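From: Cempaka Siregar
To: tivska-users
Subject: Re: [tivska-users] Item tiles blank after catalog import

Hi Arif, hi all,

I ran into the same thing on Friday while setting up the stationery catalog on our second register, so let me tell you what I found before you spend another evening on it!

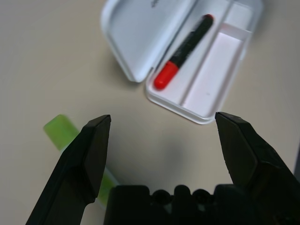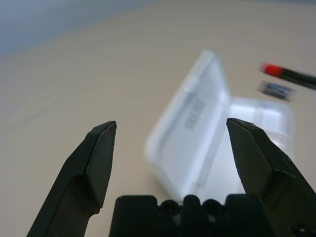
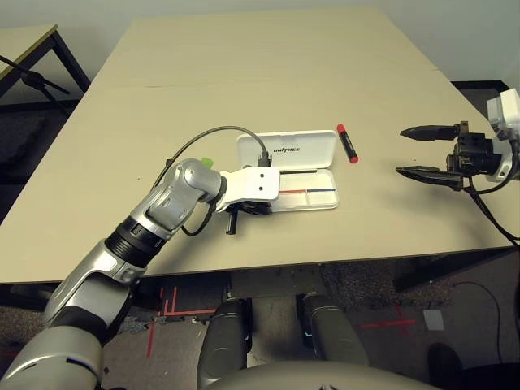
Three from the tabletop, with a case in each.

Okay, so, the blank tiles. Arif Lau wrote:

> We imported 603 items into Tivska from the old Grendel
> export. Prices and tax codes look fine, but 81 of the tiles
> have no picture on the sales screen. The pictures do show up
> in the back office. I've restarted the register twice and
> cleared the cache. Is there a limit on how many it will load?

There is no limit that I know of (we have way more items than you do). What got me was the item code. Grendel lets you put a slash in a code, and Tivska takes it without complaint on import, but the register uses the code to name its local copy of the picture and quietly skips anything with a slash in it. The back office reads straight from the server, so everything looks perfect there. Drove me up the wall!

Try this: export your item list, sort by code and see whether your blank ones all have a slash or a trailing space. I swapped the slashes for hyphens, imported again with "match on barcode" ticked, then ran a full sync from the register menu. Don't use the quick sync, it only looks at price changes. Ours took 20 minutes for 400 items on a pretty slow line, so maybe do it after closing.

One warning: if you print shelf labels through Liem, it keeps its own list of codes and you'll have to refresh that too. I forgot, and got a whole sheet of labels with no prices on them.

Does anyone here know if the Nosau connector minds hyphens? We switch over to it in December and I'd like to rename everything just once.

Cempaka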